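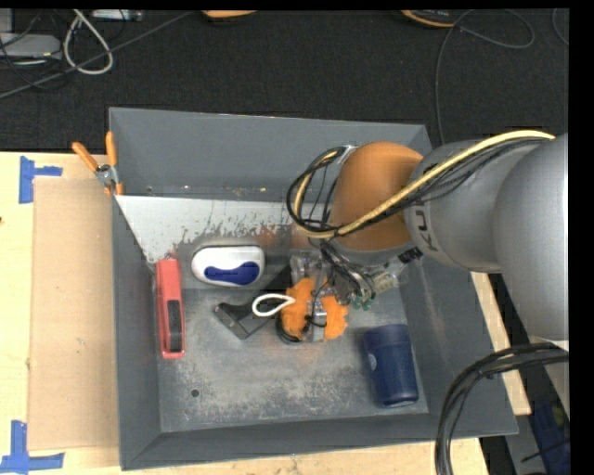

1/ Moved to Tredunlow in May. Lundmont, the moving company, quoted me for 18 boxes. I own 200 boxes. We have both learned something about my honesty.

2/ The new apartment is up two flights. The listing said "charming stairs." The movers had other words for them.

3/ Every box I taped up myself is labeled "misc." One is labeled "misc (important)." It holds a waffle iron and my tax return from the year 2000.

4/ Still haven't found the can opener. Have found three phone chargers for phones I don't own and a key to, I think, the old place on Semley Street. Sorry, Semley Street.

5/ My mother asked if it feels like home yet. I'm eating soup off a box marked "soup bowls" because I can't open it without losing the table.

6/ Lundmont just emailed to ask how likely I am to recommend them to a friend. Very. Whether the friend would be welcome is up to the movers.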